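**Handgreifer-Demos: Leerlauf am Anfang drinlassen oder wegschneiden?**

**kabelsalat45**
Moin zusammen, ich sammle seit November Beispiele mit dem Handgreifer für unser Ulura-Projekt (Kleinteile greifen und ablegen). Stand gestern Abend: 2231 Durchgänge, yeah! Jetzt meint ein Kollege, ich soll überall die ersten Sekunden kappen, in denen der Greifer nur offen über dem Tisch hängt. Wie macht ihr das?

**merkimard_fan**
Wegschneiden. Bei Merkimard hatten wir das drin, und die Policy stand nachher beim Start einfach rum. Sah aus, als würde sie nachdenken.

**nachtschicht_k**
Seh ich anders. Wenn du alles kappst, lernt das Ding den Anflug nicht mehr. Ich lasse immer rund 3 Sekunden stehen und bin damit bei Kravchuk gut gefahren. Wie lang ist denn dein Vorlauf?

**kabelsalat45**
Ganz unterschiedlich, manchmal 4 Sekunden, manchmal deutlich mehr (wenn ich noch überlege, welches Teil dran ist, hüstel). So sieht das bei mir vor dem Zugreifen aus:
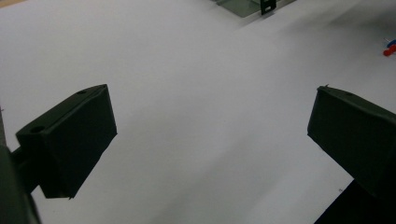 *Backen offen, noch nichts dazwischen. Rechts am Rand was Rotes und was Blaues.*

**merkimard_fan**
Puh, sehr viel Weiß und sehr dunkle Backen. Da würde ich mir eher um die Belichtung Sorgen machen als um den Vorlauf. Variierst du den Untergrund?

**kabelsalat45**
Bisher nicht, steht auf der Liste.

**nachtschicht_k**
Dann mach das zuerst! Und schneid nicht von Hand, Cleketti kann nach Backenbewegung trimmen. Schwelle aber nicht zu knapp, sonst fehlt dir der halbe Anflug.

**merkimard_fan**
Die Schwelle springt bei zittrigen Händen ständig an, ich bleib bei Handarbeit.

**kabelsalat45**
Ok, ich teste beides an 45 Durchgängen und melde mich mit den Kurven.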